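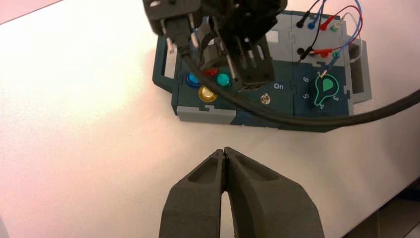 Drutberg Playhouse Announces Staged Reading Series and New Verse Translation

WIRKBY, October 21, 2019. The Drutberg Playhouse will present a season of staged readings beginning in February, opening with a new English verse translation of the tragedy "The Salt Steward." The translation is by Ilgın Çınar and was commissioned by the Playhouse under its script development program. Readings will be held in the Lower Hall at Wirkby, which seats 80.

The series consists of four titles. Each will be read twice, in an evening performance and a matinee, with scripts in hand and minimal staging. Actors will work from music stands. Costumes will not be used. Stage directions will be read aloud by a member of the company except in "The Salt Steward," where the translator has asked that they be omitted.

Program

The Salt Steward. Verse tragedy in five acts, translated by Ilgın Çınar. Directed by Bülent Dağdelen. Running time 2 hours 40 minutes, including one intermission.

Letters to Sosturdale. A play for two voices by Remzi Taşdemir. Directed by the author. Running time 80 minutes, no intermission.

The Brinkmann Inheritance. Comedy in three acts. Directed by Necati Gündoğdu. The company will read the revised text, in which the second act is shortened and the part of the notary is restored.

An Evening of Short Verse Plays. Four pieces of 20 minutes each, selected from open submissions. Directed by Doğukan Avcı.

About the translation

"The Salt Steward" concerns a household official who has charge of the keys to a salt store during a siege and is ordered by two rival claimants to surrender them. The only earlier English version is in prose and leaves out the choruses of the third and fifth acts. The new translation restores both choruses and renders the dialogue in unrhymed lines of five stresses. The choruses are set in shorter lines with irregular rhyme.

Çınar's text keeps the formal and familiar forms of address distinct throughout. English has no direct equivalent in current use, and the translation marks the difference through titles and word order. The steward addresses the elder claimant by full title until the fourth act, when the title is dropped in a single speech and not resumed. Earlier drafts used "thou" for the familiar form. This was abandoned after a table reading at which the cast found that it flattened the younger claimant's speeches and drew attention away from the verbs.

The working script used for the readings includes 40 pages of notes on meter, names and disputed lines. The notes will be available for consultation in the lobby before each performance and will be included in the published edition, which is in preparation. Pronunciation of proper names in the reading will follow the table printed at the back of the notes. 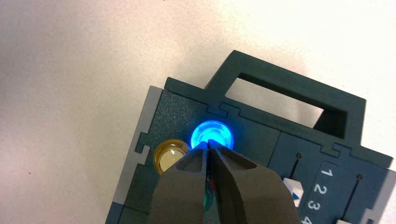 Bülent Dağdelen noted that the verse leaves the actors little room to pause for effect, and that the pace of the first act will be set by the line endings. He added that the two claimants will be read by performers of similar age and vocal range, so that the audience must follow the argument of each speech in order to tell which claim is the stronger. The part of the steward will be read without doubling. All other parts are doubled, with the chorus divided among the company.

Submissions for short verse plays

Scripts are invited for the fourth program in the series. Plays must be in verse, in English, and unproduced. Translations are accepted if the translator holds the necessary permission in writing. Reading time must not exceed 20 minutes. No play should call for more than five speaking parts. Scripts should be typed, with numbered pages and line numbers in the margin at every fifth line. The author's name should appear on a separate cover sheet only.

Each author may submit up to 2 scripts. Authors of the selected plays will be invited to one rehearsal and may make revisions up to the day before the first reading. Selected texts remain the property of their authors. The Playhouse asks only for the right to present the two scheduled readings and to keep one copy of the script in its library.

Scripts that are not selected will not be returned unless a stamped envelope is enclosed. The Playhouse does not provide written comments.

Discussions

A discussion will follow each matinee and will last 40 minutes. The discussion of "The Salt Steward" will be led by Ilgın Çınar and will include a comparison of three passages with the earlier prose version. Copies of the passages will be handed out at the door. Remzi Taşdemir will take questions on "Letters to Sosturdale," which was first written for radio and has been rearranged for the stage with two added letters and a different ending.

Tickets and access

Tickets are sold singly or for the full series. Series tickets are for either all evening performances or all matinees and cannot be divided between the two. Seating is unreserved. Doors open 20 minutes before the start. Latecomers will be admitted at intermission where there is one. For "Letters to Sosturdale" there will be no late admission.

The Lower Hall is reached by ramp from the side entrance. Large-print scripts can be requested when booking and must be returned at the end of the reading. A hearing loop covers the first six rows.

About the Drutberg Playhouse

The Drutberg Playhouse produces new and neglected plays at Wirkby, with an emphasis on verse drama and work in translation. Its script development program supports writers and translators through table readings, staged readings and publication. Works first heard in the program have gone on to full production at the Playhouse and elsewhere.

Press tickets and review copies of the translation may be requested from the box office. Requests for review copies should state the name of the publication and the expected date of the review.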